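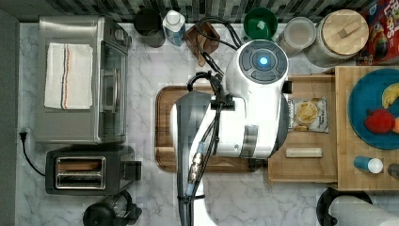 The August session of the home cooking course at Flolmont will be about bread, and what to do with it once it is a day or two old. Most of us throw out more of it than we mean to. A lot can be done with what is already on the counter: a toaster oven, a two-slot toaster and a wooden cutting board will cover most of the recipes we plan to make. No one needs to bring equipment, but please bring an apron and a container with a lid for leftovers.

Solange Lopes will lead the session again. She taught the soup class in the spring and many of you asked for her to come back. She will start with croutons and bread crumbs, then move on to a savory bread pudding with leeks, and finish with a tomato and bread salad that works well at this time of year. Handouts with all the recipes will be at the door.

A few notes on storing bread, taken from her class outline. Keep a crusty loaf cut side down on a board for the first day, then in a paper bag. Soft sandwich bread does better in its own wrapper. The refrigerator makes most bread go stale faster, so if you will not finish a loaf, slice it and freeze it in a bag with the air pressed out. Frozen slices can go straight into the toaster. For bread crumbs, dry the slices in a low oven until they snap, let them cool, and crush them with a rolling pin. They keep in a jar for a month.

The class starts at 4 p.m. and is limited to 16 people. The fee is $70 for the full season, or you can pay at the door for this class only. If you took part last season, your place is held until the end of the month, and after that it goes to the waiting list. Let us know about allergies when you sign up. There will be wheat, eggs and milk in nearly everything, but Solange can set aside a portion of the salad without cheese.

Parking is behind the building, off the Talpur side. The front lot is being repaved through August, so please use the back entrance - the door is unlocked 15 minutes before class. Sign-up sheets are at the front desk.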